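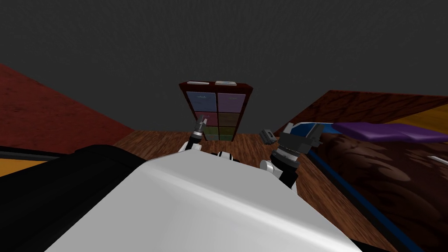 The simulated room from the head camera, both arms forward, shelf unit between them.

Setting up the two-arm tidy-up task in Rillo

Prarkholm Robotics Club, build notes. Last edited June 5, 2023 by Fadime Kozan.

These notes cover the simulator part of the tidy-up task. You need a working Rillo install and a club login for Duvo, where the room files are kept. Allow 45 minutes for a first run. If you have not yet done the single-arm exercise, do that first.

1. Get the room file

Log in to Duvo, open the folder called Ziółkowski and copy the newest room file to your own working folder. Do not edit the shared copy. The wall and floor textures are stored separately and must sit in the same folder as the room file, otherwise Rillo loads everything in flat grey and gives no warning.

2. Load the robot

Start Rillo, load the room, then load the robot. The order matters. If the robot goes in first it is placed at the room origin, which is inside the table, and the solver throws it across the floor on the first step.

When both are loaded, press Reset. Switch to the head camera. The white body should fill the lower middle of the view with an arm on each side. The shelf unit with the coloured panels should be straight ahead and the wooden table on the right. If the table is on the left, the room has been loaded mirrored – untick Flip X in the import box and load again.

3. Check the arms one at a time

Select the left arm and raise the gripper until it points up in front of the shelf. Open and close it slowly. Then select the right arm and bring it out towards the table edge. The right gripper is bulky and hides a good part of the table top, so check your clearance in the side view as well.

Move one joint at a time. Write down the joint values for any pose you want to keep, as Rillo only stores the last 2 poses and overwrites the older one.

4. Set the targets

Targets are set by clicking on a surface in the side view. Start with the flat purple object on the table. It is a large target and a poor first click will usually still land on it. The blue and white item next to it has a rounded rim and needs a closer view.

For the shelf, use the panel colours as references in your script: blue and purple in the top row, pink and maroon below, then the two greens. Names are lower case. The lower part of the shelf is hard to see from the head camera with the left arm raised, so lower the arm before choosing a point there.

5. Run and log

Set the run length to 12 seconds and the contact setting to Soft. Press Run. Leave the mouse alone until the run has ended – dragging the view during a run drops lines from the log.

Save the log under your initials and the run number, then upload it to Duvo with your script. Logs without a script will not be marked.

Common faults

Gripper shakes when closed: grip force is too high. Halve it and try again.

Arm stops short of the table: the reach limit is still set for the single-arm exercise. Open Limits and choose Two-arm.

Target jumps after Reset: the target was placed on the robot and not on the room. Delete it and click again with the robot layer hidden.

Notes for the wrist camera are on a separate page.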